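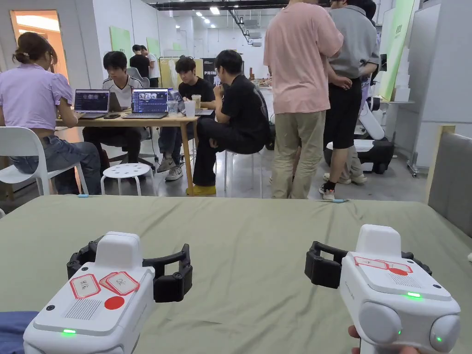

*Hand-held grippers at the demonstration table, Plekitz open day.*

# Preparing a Table for Hand-Held Gripper Practice

The following guidance was compiled after the open day held by the Plekitz workshop in Zelham. Visitors were invited to try a pair of hand-held grippers on ordinary household tasks, such as folding dishcloths, stacking bowls and returning spoons to a drawer. Many asked how the table should be set up at home or in a school workshop. The points below apply to any sturdy table of normal dining height.

## The table covering

- Use a plain cloth in one muted color. Green, gray and beige are all suitable. Checks and stripes should be avoided.
- Allow the cloth to hang at least 4 inches over the front edge, and clip it underneath.
- Smooth the cloth between tasks. Soft folds do no harm during a demonstration, but small items such as teaspoons and bottle caps will catch in them.
- Wash the cloth without fabric softener. Softener leaves the surface slippery, and bowls tend to slide when pushed.

## Handling the grippers

- Rest both grippers on the table with the fingers open before anyone takes hold of them.
- Support the housing from beneath with the fingertips. A tight grip tires the wrist within minutes.
- Check the indicator lights on each unit before starting. The Debnath instruction sheet handed out at the door lists what each color means for the model supplied.
- Inspect the small screws at the finger joints after every 10 sessions. Tighten by hand only.
- Roll long sleeves above the wrist.

## Choosing practice items

Begin with soft, light articles. A folded washcloth is the best first item, followed by a plastic cup and then a wooden spoon. Glassware and knives are not to be used at any stage. Visitors under the age of 10 should work with an adult seated beside them.

Keep no more than 3 items on the cloth at one time. Place the remainder in a shallow tray to one side, on the same side as the stronger hand.

## Length of sessions

A session should not exceed 60 minutes, including breaks. Stools are preferable to armchairs, as they leave the elbows free. Drinks and laptops belong on a separate table.

## Cleaning and storage

Wipe the gripper fingers with a barely damp cloth and dry them at once. Do not spray cleaner onto the housing. Paper labels should be left in place. Store each pair in a lidded box, fingers open, away from radiators.

The next open day will take place in August at the Zisell building. Printed copies of this page will be available at the front desk, together with the list of approved practice items.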